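Pre-Purchase Inspection Checklist, Bench Arm Cell, with Comments
Staltbridge sorting room, walk-through of 3/17/20
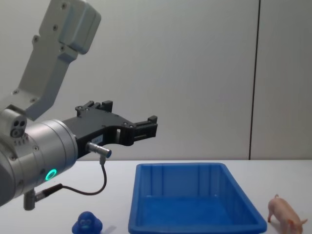
Filled in by Silvia Hudec, with Matěj Sokol reading the list out loud and Lindalva Meireles keeping us honest on the money side. Oldřich Hájek from Ševčík, who are selling us the thing if we decide to buy it, was kind enough to stay the whole morning and answer everything we threw at him.

Before the list proper, a word about how I've marked it. OK means I'm happy to sign. OPEN means somebody owes us an answer before the purchase request goes in. BUDGET means the item is fine but it's going to cost us something that isn't in the quote, and I'd much prefer we all see that now than in June when the invoice lands on Lindalva's desk (again, and we all remember the conveyor). The comments run long in places, I know, but Tatiana Kubíček couldn't make it and asked me to write down enough that she could follow along from home.

SECTION A. ARM AND MOUNTING

A1. Casings free of cracks, dents and sharp edges. OK.
The light grey covers look clean and smooth to me, and I ran my hand along as much as I could reach with the power off. Oldřich says the covers can be bought one at a time if we ever knock one, which was nice to hear.

A2. All cover screws present and snug. OK, BUDGET.
Matěj checked them with the small driver set, and then pointed out that the set was his own from home. Let's please buy one for the cell and keep it there.

A3. Mounting bolts torqued and marked. OPEN.
The bolts are tight, but we don't have the torque sheet. Oldřich will send it. I'd like it taped inside the cabinet door, where the next person will find it without having to phone me.

A4. Status light visible from the operator's position. OK.
The green ring on the wrist is bright and easy to pick out from where we'd be standing. I did ask for a card that explains each color, in large type, for anybody who only works in that room now and then.

A5. Unused ports covered or plugged. OPEN.
My question is whether the open holes in the port block up by the wrist are meant to be left that way. It may be perfectly normal! But we get a good deal of dust in that room, and if there are caps for them I want the caps on the order.

SECTION B. GRIPPER AND CABLES

B1. Gripper fingers undamaged, ribbing not worn. OK.
No complaints. We asked about replacement fingertips and there are two kinds, the ribbed ones and a softer pad. Lindalva has put a pair of each on the wish list with a question mark beside the soft ones.

B2. Pinch points identified and labeled. OPEN.
The label on the side of the gripper is small and the printing is faint, so I wouldn't count it as a warning for anyone. We need a proper pinch label on the cell itself, at eye level. Matěj has offered to make one up, and I said yes before he could change his mind.

B3. Cables secured, no loops that can catch. OPEN, BUDGET.
I spent the longest on this one, so bear with me. The thin black cable from the underside of the gripper comes down and loops back toward the wrist, and it hangs low over the table. For a demonstration I can live with it. For daily work, with bins going in and out and sleeves and lanyards everywhere, I can't. Oldřich agreed and suggested a clip kit or a short sleeve, and we'd like that as a line in the quote with a price next to it. I won't sign B3 until it's fitted and I've watched the wrist turn through its full travel both ways.

B4. Connectors seated and strain relieved. OK for now.
Everything seemed well seated to the touch. I'd like it looked at again once B3 is sorted out, as the new clips will change how the cable pulls.

SECTION C. TABLE AND WORK PIECES

C1. Table level, stable, surface clear of anything not needed. OK.
The white top wipes down easily, and small things show up well against it. Tatiana, you asked about glare. I didn't notice any trouble, but we were there in the morning only, so please go and see for yourself in the late afternoon.

C2. Tray suits the task and can't slide. OPEN, BUDGET.
The blue plastic tray is a nice shape for the job, open on top with walls that flare a bit, so there's some forgiveness if a piece is let go a little off center. It does need something to hold it in position. Corner stops would do it. Grulto has a price list with stops on it and Lindalva is going to compare that with what our own shop would charge.

C3. Test pieces representative of real stock. OK, with a comment.
We used toys out of the returns bins, the pink pig and the little blue figure among them, and I'm glad we did. Thin legs and curly tails are what we'd be handling all day long, and a set of tidy wooden blocks would have told us very little. Before we commit I'd like a second session with plush and with anything on a string, as those are the returns that worry me most.

C4. Operator reach. OPEN.
Whoever swaps the tray shouldn't have to lean in under the arm. We talked about a foot pedal or a simple hold button, and Oldřich will price both.

SECTION D. ROOM

D1. Clear space behind and beside the table. OK.
The plain wall behind is fine. Please don't let anyone hang a shelf on it.

D2. Emergency stop within reach from both sides. OPEN, BUDGET.
The quote includes one stop button. We want 2, and I'm not going to be talked out of it.

D3. Floor marking. BUDGET.
Yellow tape, one afternoon, one willing person.

SECTION E. MONEY AND PLANNING (Lindalva's notes, typed up by me)

E1. Extras not in the quote: cable clips, second stop, tray stops, pedal or button, driver set, labels, tape. Lindalva would like to set aside up to 4000 for the lot and hand back whatever is left over.

E2. Training. Ševčík offers it on site at 2251 for the course. She thinks it should go in this year's request and be kept apart from the equipment line, and I agree with her.

E3. Service visits. Still waiting on terms. Osia sent theirs for a similar cell and we'd like the two side by side before anyone picks.

E4. Staff. There are 17 people on the rota who could end up working near the cell, and each of them needs the short safety talk, including the ones who only come through to fetch boxes.

RESULT: not yet approved for purchase. Go ahead with the second session, then re-inspect A3, A5, B2, B3, B4, C2, C4 and D2.

Tatiana, write your comments straight onto the printed copy in the sorting room, and use a dark pen please, the pencil last time was very hard to read.

Signed, S. Hudec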